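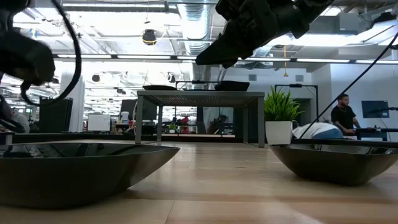
*Two gripper arms over a table with two dark faceted bowls.*

Flomine has opened orders for a remote setup service aimed at small shops that run two-arm workcells. The service, sold under the name Vallia, covers arm calibration, gripper tuning and the first set of pick-and-place routines. Deliveries start in May.

Customers receive a kit with two jointed-finger grippers, mounting plates, cabling and a controller box. A Flomine technician then connects over the network and works through the setup with someone on site. The standard package includes 14 hours of technician time. Extra hours are billed separately.

The grippers are rated for objects up to 80 millimeters across at the grasp point. Wider items such as bowls and trays have to be picked up by the rim, and Vallia includes a rim-grasp routine for them. Flomine lists glossy and dark surfaces as supported but requires a separate lighting check before routines are signed off.

The base price is $2000 per month with a six-month minimum. Arms are not included. At launch the service supports arms from Teixeira and Vinier, and both makers' current controllers work without an adapter. Older Vinier controllers need a firmware update, which the customer must install before the first session.

Support requests are answered within 60 minutes during business hours. Weekend coverage is not offered. Flomine has not given a date for single-arm support.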